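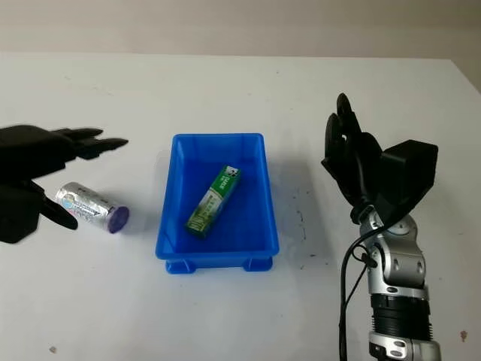

Two-arm sorting build, shared shop - left thumb problem

gravelpit_k
Posted 7 May 2019

Carrying on from my October thread, which got too long. The arms are both bolted down now at the Hikley shop and both hands are black five-minute swaps if I need to take one off. The job is still the same: pick odd items off a white table and put them in a blue plastic bin in the middle. Left hand takes whatever is on the left, right hand takes whatever is on the right.

The green box is fine. Flat sides, light, the fingers close on it and it goes where it's told. The silver cylinder with the purple end is the trouble. It's lying on its side near the left thumb and that's the position I can't solve. The fingers come in level from the left, stacked close together, and the thumb comes down underneath them. If the thumb touches first, the cylinder rolls toward the middle of the table. If the fingers touch first they push it back under the palm.

Grip settings so far:
- close speed 37, thumb and fingers together: rolls
- close speed 18, thumb and fingers together: rolls slower
- close speed 18, thumb delayed 275 ms: best so far, still drops it more than I'd like

Controller is the Orna board with stock firmware. Any ideas before I start cutting rubber?

tin_lantern
Cut the rubber. Hard plastic on a shiny wrapper is never going to hold. I put bicycle tube on the tips of mine and most of my drops went away in one evening. Cheap and you can peel it off again.

Mossback
Don't agree with the rubber first. It fixes the slipping but he's describing rolling, and that starts before there's any grip at all. The approach is wrong. Come from above with the fingers across the cylinder and the thumb on the other side. A level approach on a round thing lying down will always shove it.

gravelpit_k
I'd like to come from above but the left wrist housing is a big square lump and it sits low. When I tilt it to point down, the forearm runs out of travel before the fingers get over the item. The right arm has more room because I mounted it further along.

Mossback
Then move the left mount. You said they're bolted, so unbolt it.

gravelpit_k
It's a shared table. I had to ask to drill the first holes.

dripline
What's the colour of the tabletop doing to your camera? I had a white bench and a shiny can and the software kept finding the edge of the reflection instead of the edge of the can. Your thumb might be going to the wrong spot by a centimetre and you'd blame the grip.

Also give the table a wipe. There are dark smudges to the right of the bin, and mine used to pick up marks like that as small objects and go after them.

gravelpit_k
Fair point on the reflection, I hadn't checked. The smudges I mask out in software.

dripline
Wiping is faster than masking.

Adomaitis_Garage
We've built a few grippers at Adomaitis Garage and I'd side with Mossback on approach, but there's a way to do it without moving the mount. Turn the palm so the fingers run along the cylinder and the thumb lies on the opposite side. You've got it resting on a diagonal, so read the angle and match it. Then a small push from either side doesn't start it rolling, it just meets the other side.

Keep the 275 ms delay out of it while you test. One change at a time.

tin_lantern
Or put a strip of felt down. A fuzzy table doesn't let things roll.

Mossback
That's changing the test to suit the robot.

tin_lantern
It's a home build, he can change whatever he wants. My dad sorted bolts on a felt tray in 1975 and it worked then too.

oldcrank88
Different question. What's holding the cable on the right arm? It hangs in a loop beside the ribbed section and I'd be worried about it catching the rim of the bin when that arm swings over to the left. I lost a connector that way. Two hook-and-loop straps, one above the ribbed part and one below, and leave enough slack for the wrist to turn.

gravelpit_k
Nothing's holding it. I'll strap it tonight.

Going to try the palm turn first with the delay off, then the reflection check, then rubber. The felt is last on the list, sorry tin_lantern. The bin stays as is. I got it at the Brarnavlow surplus counter and the rim is a good height for both hands.

gravelpit_k
Update. Palm turned to match the angle, close speed 18, no delay. Much better. It still slips out when it picks too near the purple end, and dripline was right that the target point is off by a bit. I moved a lamp and the error got smaller but didn't go away. Rubber goes on next.

Mossback
Pick at the middle of the length, whatever the camera says the end is.

tin_lantern
Told you, rubber.

14 replies hidden - Show all
Shares: 6

Comments (3)

wheelhouse_n: Does the palm turn work with the older Orna firmware or do you need the new one?

gravelpit_k: Works on the one I've got, which is whatever it shipped with.

pinewood_dan: Following this. Mine throws everything on the floor.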